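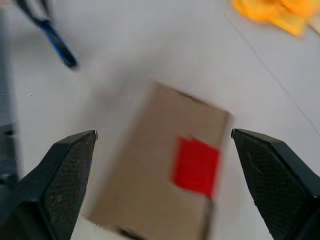 Himico es un conjunto de textos cortos en español sobre cómo la gente guarda sus cosas en casa: listas, notas pegadas en cajones, inventarios de trastero, mensajes del tipo "¿dónde pusiste las pilas?". Lo empecé yo sola un miércoles por la tarde, cansada de buscar el cable de la impresora, y se me fue de las manos. Lo que más me interesa son las etiquetas que escribe cada cual para sí mismo, y el caso más puro es una caja pequeña de cartón sobre una mesa clara: según quién la guarde se llamará "cosas", "varios", "Navidad" o "NO TIRAR", y de esas cuatro maneras de llamarla salen cuatro maneras de no encontrarla luego.

Qué hay dentro

La versión 2 tiene 2.000 notas en texto plano, una por línea, en un archivo que se llama notas.tsv. De ellas, 500 llevan anotación a mano (las hice yo, con mucho café y bastante mala letra en el borrador). El resto va tal cual, con sus faltas, sus mayúsculas raras y sus abreviaturas. ¡Por favor, no las corrijáis! Si alguien escribió "tornillos wenos", se queda "tornillos wenos".

Columnas

id: un número, sin más misterio.
texto: la nota completa.
lugar: cocina, trastero, garaje, armario, despacho, baño, coche u otro. Son 8 valores, y sí, "coche" cuenta como parte de la casa — he visto maleteros mejor organizados que mi salón.
tipo: etiqueta, lista, aviso o pregunta.
anotada: sí o no.

El separador es el tabulador. Probé con comas en la primera versión y fue un desastre, porque la gente mete comas en todas partes cuando hace listas (normal).

De dónde salen los textos

Las fui pidiendo a familia, vecinas, compañeros de trabajo y a los lectores de mi boletín, que se llama Isah y va de orden doméstico y de manías en general. Cada persona copió sus notas en un formulario y marcó la casilla de permiso. Quité nombres, teléfonos y direcciones. También quité un par de notas preciosas sobre dónde se esconde la llave de repuesto, por razones evidentes.

Armelle Guérin revisó las categorías y me convenció de separar "aviso" de "etiqueta". Yo no lo veía nada claro, pero tenía razón: "Frágil" pegado en una caja funciona de una forma, y "No abrir hasta mayo" de otra muy distinta. Las dudas que discutimos están en criterios.txt, con los ejemplos que nos hicieron cambiar de opinión.

Cómo usarlo

Descarga la carpeta, abre notas.tsv con lo que quieras y asegúrate de leerlo en UTF-8, que si no las eñes salen hechas un cuadro. Hay también un script pequeñito, ikik.py, que filtra por lugar y por tipo. Se ejecuta así:

python ikik.py notas.tsv trastero lista

Te escribe el resultado en pantalla. No tiene más opciones y tampoco pienso añadirlas pronto, que bastante me costó esta.

Lo que no funciona bien

Hay demasiada cocina y muy poco baño. Casi todo viene de España, así que faltan palabras de América que me encantaría tener (¿cómo llamáis al trastero? ¿y al altillo?). Las preguntas son pocas y se parecen mucho entre sí. Y la columna lugar la rellenó cada participante a su manera, con lo que un "despacho" puede ser una habitación entera o media mesa del comedor.

Pendiente

Para enero quiero revisar las notas de garaje, que están fatal anotadas, y unificar los "otro". Si quieres mandar notas tuyas, abre una incidencia con el título "notas" y te paso el formulario. Las de varias personas de una misma casa son las que más ilusión me hacen — sobre todo cuando se contestan unas a otras en el mismo papel.

Licencia

CC BY 4.0 para los textos y MIT para el script. Para citarlo basta con poner "Himico, versión 2" y el enlace a esta página.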